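Filed under: Studio Notebook / Mixing & Mastering
13th March, posted by Zane Hunt
2 comments | Share

OK so the Helaswood record. I finally sat down with all of side A again this morning, with coffee and no phone, and I think track four is too long. I love that outro! But the synth line goes round six times and by the fourth I was reading the back of a cable box. Going to try a fade after the third and send it to Urmas before he can talk me out of it.

Vocals on "Zoltilon" are still bugging me. Faraji sang it beautifully back in January (the second take, the one with the breath before the chorus), and then I went and squashed the life out of it. Backed the compressor off, pulled a little out at 3000 Hz where it was getting pokey, and now it sits on top of the drums the way the demo did. Should have just listened to the demo.
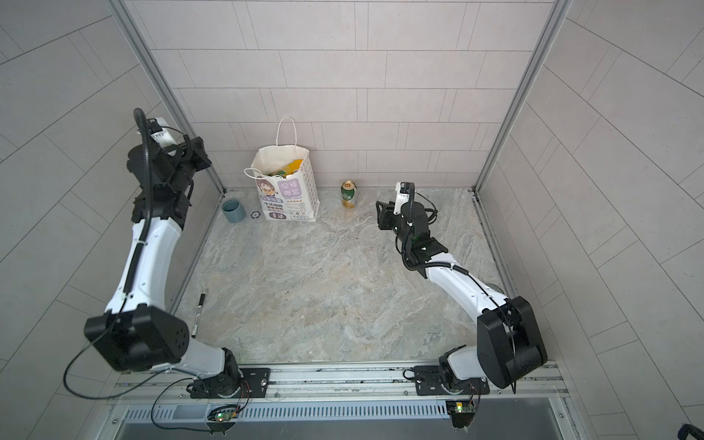
Bass next. Corrado wants it louder, Gediminas wants it quieter, and they're in the same band, so good luck to me. I left it where it was and brought the kick down a hair, and so far both of them are happy. Don't tell them.

Note for whoever opens the session after me: the disco strings are on the bus called Rätsep, NOT the one called strings. The one called strings is old hand claps. I know. I'll rename it when the mix is signed off, I'm scared to touch anything right now.

Cekard want the single edit first, then the album masters. They asked for it under four minutes and I'm at just over 2 seconds too long, so I'll trim the count-in and see if the first downbeat still hits as hard.
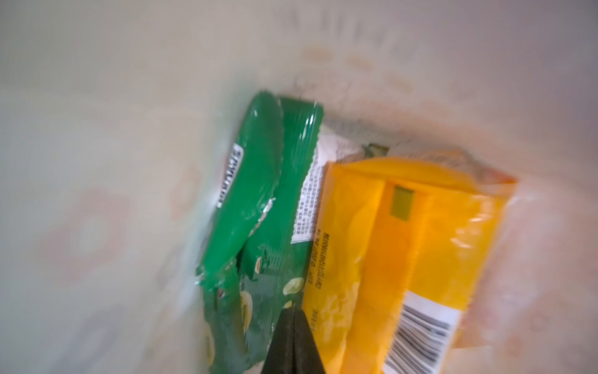

Green snack packets in a plastic bag.

Still to do: de-ess the backing vocals on track six, bounce the instrumental, ask Urmas if the tambourine is meant to be that far left.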